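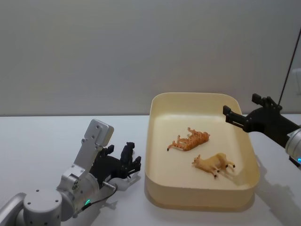 4.2 다지 그리퍼와 평행 그리퍼의 비교

두 그리퍼를 한 작업대에서 겨루게 하자는 것은 본래 Greer Guthrie의 제안이었다. 그때까지 우리 연구실은 다지형을 옹호하는 쪽과 평행 조(jaw)형을 옹호하는 쪽으로 갈려 있었고, 양측 모두 상대편 그리퍼를 직접 써 본 적은 거의 없었다. 3월의 예비 실험은 이 논쟁을 정리하려고 시작되었으나 논쟁거리만 늘려 놓았다. 본 절에서는 그 뒤에 다시 설계한 본 실험의 결과를 보고한다.

작업은 단순하다. 얕은 트레이 안에 놓인 장난감 동물을 집어 들어 트레이 밖의 지정 위치에 내려놓는다. 왼팔에는 손가락이 여러 개인 다지 그리퍼를, 오른팔에는 평행 그리퍼를 장착하였으며, 두 팔의 제어기는 모두 Katau를 사용하였다. 시행 전 대기 자세에서는 두 그리퍼를 모두 벌린 상태로 트레이 양쪽에 두었다(그림 6). 물체는 매번 옆으로 눕혀 놓았다. 세워 둔 동물은 어느 그리퍼로든 너무 쉽게 잡혀서 논문이 되지 않았다.

그림 6. 대기 자세의 두 팔. 왼쪽이 다지 그리퍼, 오른쪽이 평행 그리퍼이다. 트레이 안의 대상 물체는 호랑이와 소(또는 송아지) 모형이다.

그리퍼당 400회씩 시행하였고, 한 번의 시행에는 60초의 제한 시간을 두었다. 제한 시간은 Craig Purves가 정했는데, 근거를 묻자 그보다 오래는 지켜볼 수 없다고 답하였다. 우리는 이를 타당한 기준으로 받아들였다. 시간 안에 물체를 내려놓지 못하거나 물체가 트레이 밖으로 떨어지면 실패로 기록하였다.

전체 성공률만 보면 평행 그리퍼가 앞섰다. 다지형 진영에는 유감스러운 일이지만 손가락이 많다는 것은 잘못 닿을 손가락도 많다는 뜻이었다. 특히 트레이의 모서리 부근에서는 바깥쪽 손가락이 먼저 벽에 걸리고, 나머지 손가락이 물체를 반대편으로 밀어내는 실패가 반복되었다. 트레이의 벽이 안쪽으로 조금 기울어 있다는 점도 도움이 되지 않았다. 밀려난 물체는 벽을 타고 살짝 올라갔다가 처음보다 더 곤란한 자세로 되돌아왔다.

호랑이에서는 사정이 달랐다. 평행 그리퍼는 몸통을 제대로 물면 확실했으나, 접근 각도가 조금만 틀어져도 다리나 꼬리를 집었다. 꼬리를 집힌 호랑이는 들리기는 하되 빙글 돌았고, 목표 위치에 이르기 전에 빠지는 경우가 잦았다. 다지 그리퍼는 같은 오차에서도 몸통을 감싸 쥐어 버텼다. 소 모형에서는 이러한 차이가 관찰되지 않았다. Marion Carnegie는 소의 몸통이 더 뭉툭한 탓이라고 보았고, Struan Rankin은 표면 마찰의 차이를 의심하였다. 마찰은 측정하지 않았으므로 어느 쪽도 지지하지 않는다.

준비에 든 수고도 적어 둘 만하다. 평행 그리퍼의 제어 변수는 사실상 폭과 힘뿐이어서 반나절 만에 조정이 끝났다. 다지 그리퍼는 접촉 순서를 손가락별로 맞춰야 했고, 조정용 예비 파지만 약 2000회를 수행하였다. 이 비용을 성공률 옆에 나란히 싣지 않는 관행을 우리도 이전 논문에서 충실히 따랐음을 밝혀 둔다.

한계는 분명하다. 두 그리퍼는 서로 다른 팔에 달려 있었으므로 관찰된 차이의 일부는 팔의 보정 오차에서 왔을 수 있다. 좌우를 바꾼 실험은 Elspeth Baird가 Idcombe에서 진행할 예정이며, 대상 물체도 같은 모형으로 통일한다. 그 결과가 나올 때까지는 모서리에 가까운 물체에는 평행 그리퍼를, 가늘고 돌출부가 많은 물체에는 다지 그리퍼를 우선 할당하는 규칙을 쓰기로 하였다. 5절의 양팔 작업 실험은 모두 이 규칙을 따른다.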